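Unit 3: Fabric Care and Sorting in Commercial Laundries
Course leader: Leszek Michalski
Kestholm College, evening programme

3.1 Purpose of this unit

Students should be able to read a care label, assign a garment to the correct wash group and record the decision on the intake sheet. The unit carries 15 marks towards the final grade. The intake sheet must be brought to every practical class from February onwards.

3.2 Wash groups

Garments are sorted first by fibre, then by depth of colour, then by finish. Cotton and linen tolerate higher temperatures than polyester or elastane blends. Deep colours, reds in particular, are kept apart from pale items until their fastness has been tested. Fabric softener is not used on sports clothing, as it leaves a coating on the fibres and reduces their ability to carry moisture away from the skin.

3.3 Loading

The Wieczorek machine in the teaching laundry takes a load of 9 kg. Synthetic items are loaded to half that weight. Overloading is treated as a marking fault in the practical assessment.

3.4 Reading

Chapter 3 of the course book, and the Prelumville case study on the department website. Students submit a written answer on one of the two.
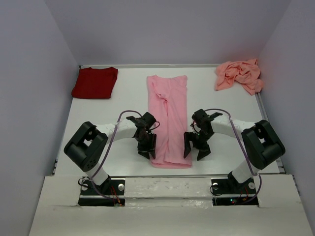

Colour and fabric are both considered at sorting.

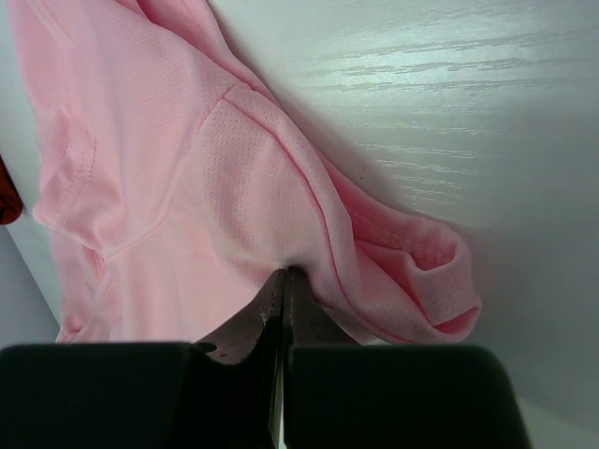
Why is a colour fastness test carried out before a mixed wash?
To find out whether a garment releases dye in water, so that it can be washed separately if it does.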